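They're automating the dry goods station where I work, what changes for the rest of us?

Posted in: Work and Jobs > Food prep and packing

I work the dry goods station at Brinkmann, where we fill and shelve jars for meal kits. White powders, salt, sugar, grains, couscous, all of it in clear glass on black racks. We were told on a Friday, right at the end of shift, that a Jonley arm is going in next to my table in November and that it will take over the pulling and putting back of jars.

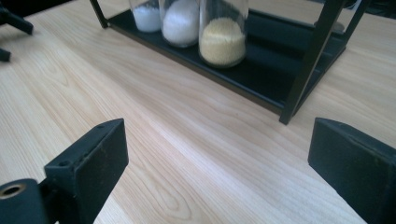 What I'm trying to find out

There are 29 of us on the floor and 3 on my station. The lead says no one is losing a job over this, and I mostly believe her, but she was pretty vague about what the three of us will be doing all day. Right now I pull a jar, check it, scoop, weigh, wipe the lip, put it back, next. I know which jars look alike and I know the semolina from the couscous without reading anything. If an arm does the pulling and putting back, am I just scooping for eight hours? Do I stand there waiting for it? Does my pace get set by the machine now?

Also they asked if any of us want to "help teach it" and there's a sign-up sheet by the time clock. No extra pay was mentioned. Would you sign? Has anyone been through this on a small floor like ours, not a giant warehouse? I'm not against it, my wrists could use the break. I'd just like to walk in knowing what to ask.

– scoopandweigh

Posted by tallpaul_nights

We got one two winters ago at a spice packer over in Emden, so pretty close to your setup. I'll tell you how it went for us and you can take what fits.

The first month was slow. I mean painfully slow, it would reach for a jar and stop and think about it and reach again, and we were all behind and cranky. Management had promised 2,000 jars a shift. Our best shift that whole first month was 1,066, and that was with two of us jumping in by hand every time it stalled. So ask what your target is going to be during the changeover, and get it in writing if you can. We were still being held to the old numbers for weeks before somebody fixed that.

After that it got a lot better. My shoulder quit hurting, which I did not expect at all! The reaching was what was doing it, not the lifting. What I do now is more checking and more fixing. I load racks, I clear stalls, I look at fill levels, and I'm the one who gets called when two white powders get swapped. That last one is a real thing, by the way. Salt and sugar in clear glass look the same to pretty much anyone, so we changed over to labels on every jar, front and back. If your place relies on people just knowing (sounds like it does) bring that up before November and don't wait.

The part I miss is talking. We used to work across the table from each other and now there's a guard between us, and it's louder too. Sounds small but it changed the day more than anything else did. We ended up asking for the breaks to be lined up so we could at least eat together, and they said yes.

On the pace question – yes, a bit. You can pause ours, but every pause gets logged, and for a while people were scared to touch the button. Ask who sees that log.

Posted by mrs_oatmeal

Sign the sheet! I did it at my last job, where the system was called Skamix, and it was the best thing I did there. You hold the gripper thing in your own hand and pick stuff up and set it down the way you normally would, over and over, and they record it. Kind of boring, a little awkward for the fingers at first, but you get to know the engineers and they start coming to you when something's off. When they needed someone to run the station I was the obvious pick and that did come with a raise (not a huge one).

But do ask about pay first. Ours was done on the clock at the regular rate and they took us off quota those days. If they want you to do it and still hit your numbers, I'd say no thank you. And ask if your name or face is in the recordings. Mine was only hands and table but I was glad I'd asked.

Also try to get them to come watch you work for a full morning before they bolt anything down. They had our racks on the wrong side for anyone left-handed and it took ages to get moved.

Posted by gregor55

they always say no one is losing a job. what they do is not replace people who quit. watch that number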